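Muvullow hand kit, notes for the Morham talk
June 2, 2021

Start with who we are. Fosamov reviews automation kits for small shops. We buy them at list price and send nothing back to the maker before the talk.

Say what the kit is: one multi-finger hand, a wrist camera, a controller and the Villa software license. Price as delivered was $2,243 for the hand alone. The arm is extra. Pause here, people will want to write that down.

Setup. Two people, one afternoon. The wrist bracket goes on with the screws supplied. The manual has the cable order wrong on page 86, so tell them to follow the labels on the cables.

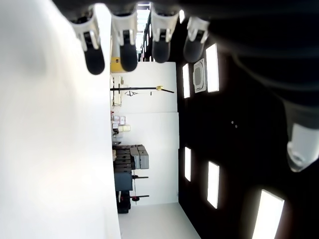 Camera calibration comes next, and it took longer than the mounting. Villa asks for the fingers fully open, then fully closed, then open again. If you skip the second open pose it accepts the file anyway and the grip positions drift. We had to redo it 2 times.

Fingertips. The pads are black and rounded. They did well on boxes and bottles in our trials, poorly on thin sheet stock. Mention that spare pads ship in December at the earliest.

Support. Email only. Our first question got an answer in two days, the second one is still open.

Who should buy it: a shop that already owns an arm and has someone comfortable with settings files. Anyone starting from nothing should wait for the bundle.

Take questions. If asked about the warranty, read the terms from the handout.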